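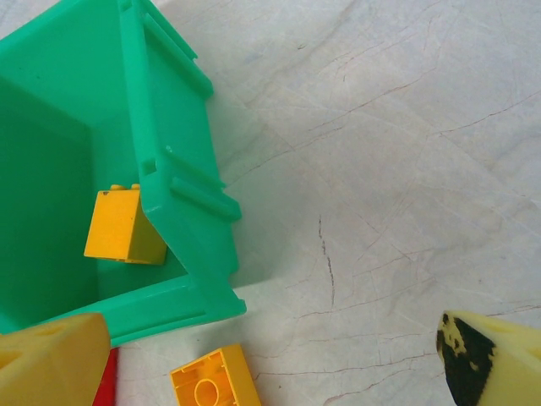 Rangel is a toy library, and it works the way a book library does, except that our stock gets chewed. Families join, borrow up to four toys at a time, and bring them back after a month in more or less the number of pieces they left in. Anything smaller than a shoe travels in a plastic bin, like the bright green one with a big yellow building block in it, and the bin is due back too. We mention this as people who have seen our bins holding firewood.

Edileuza Medeiros and Ismael Andrade opened the place 16 years ago with 100 toys, most of them from their own living room. Their children were not consulted and still bring it up at dinner. The catalog now stands at 2303, which includes a marble run that has never been returned complete and a xylophone that parents ask us, quietly, to list as out on loan.

Where we are
Our main room is on Simeno Street, behind the bakery. Go in by the side door. The front door belongs to a dentist who has been very patient. A second, smaller branch opens in October at the Brurkilen end of town, in what used to be a tanning salon. The wallpaper is staying for now.

What it costs
Membership is paid once a year, per household, and grandparents may borrow on the same card. Lost pieces are free the first time. After that we sigh at you and charge a little.

Giving us toys
Yes, please, if they are clean and the batteries are out. We already have enough jigsaw puzzles. If yours is missing the sky, so are ours.

Ismael handles repairs in the afternoons and will look at anything with wheels. Drums go to Edileuza, who has a policy.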